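The flat in Lusmont came with a bed, a table and a microwave. She had signed for it on a Thursday, by post, and had not asked what language anything would be in.

She put her soup in a bowl and stood in front of the buttons. Three were beige and the last one was orange. At home the orange one would have meant stop.

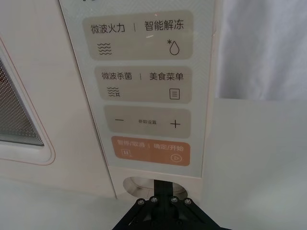

She had nineteen words of Chinese, most of them for trains. None of them were any use with soup. She knew plus and minus, and she knew the triangle in its circle from every tape player she had ever owned. The snowflake had to be for frozen things. The wavy lines with the little germ she decided to leave alone.

She rang the letting office in Plirbridge. The man there said flat 355 had never complained.

"I'm not complaining," she said. "I want to know which side is start."

"Try the right," he said, and then he had another call.

She went and washed her hands first, although they were clean. It was nearly seven and the soup had a skin on it. The display said 0. Under it were a ten, a one and a five, each with a tiny character after it, and she supposed some were seconds and some were minutes – she would have to find out which.

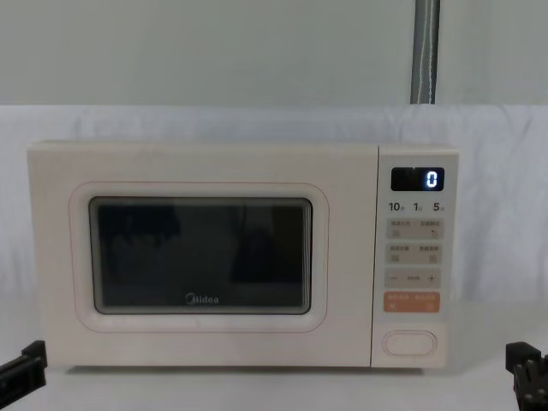

## Friday

She bought a notebook at Nelivano and drew the buttons on the first page, the orange one last. Next to the triangle she wrote "soup".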